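Kututow – the laundry folding notes

Readme, last touched Tuesday, March 31, 2026

Hi, I'm Keerthana. Kututow is my collection of short write-ups on folding clothes, plus the pictures that go with them. It started as a text file for my own use (I had just moved into a place with one narrow dresser and way too many shirts) and then Gangadharan Chacko asked for a copy, and then he started adding to it, and now it has folders and a readme like a grown-up project!

What's in it

There are 734 entries right now. Each one is a plain text note about one piece of clothing: what it is, what it was lying on, which fold I was going for, and how I felt about the result. Most are T-shirts. I own a lot of T-shirts. There are 138 notes on pants, 83 on towels and pillowcases, and the rest is odds and ends like scarves and one very stubborn fitted sheet that I'm still mad at.

How it's laid out

tops, bottoms, linens, misc. Inside each of those you'll find notes and pictures with matching names. If a note has no picture, that's fine, I just didn't have one I liked. Anything Gangadharan wrote has GC on the first line. He's a roller and I'm a flat folder, so please don't be surprised when two notes on the same kind of shirt disagree with each other.

The words I use

"Packet" means the shirt is folded down to a rough rectangle. I don't care if it's crooked. "Neck up" means the collar is at the far end from me. "Bulge" is when one side comes out thicker than the other, usually from a sleeve that got tucked under in a lump. "Redo" means I shook it out and began again, and I put a number after it. My record is redo 7, on a silky blouse, and I'd like to never talk about it.

Surfaces

I fold on the bed most of the time, so the sheets show up a lot. The strawberry one is beige with fruit printed on it, and I like it under dark shirts – a black tee on a dark blanket is just a blob, and you can't tell where the hem ends.
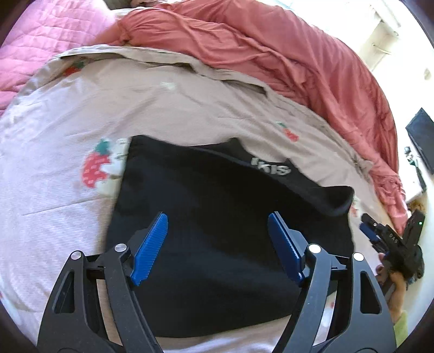 Printed shirts get the print copied into the note, but only the letters I can read once it's folded. So if a crease eats half a word you get half a word. I used to fill in the rest from memory and then got two band shirts mixed up, so I quit doing that.

Known problems

Colors in the older notes are a mess (what I called navy in November is "blue-black" everywhere else). The misc folder needs a good sort. A few towels are filed under tops and I keep forgetting to move them.

Using it

Take what you want, change it, print it and stick it inside your closet door. If you add notes, one garment per file please, and put your initials on the first line like GC does.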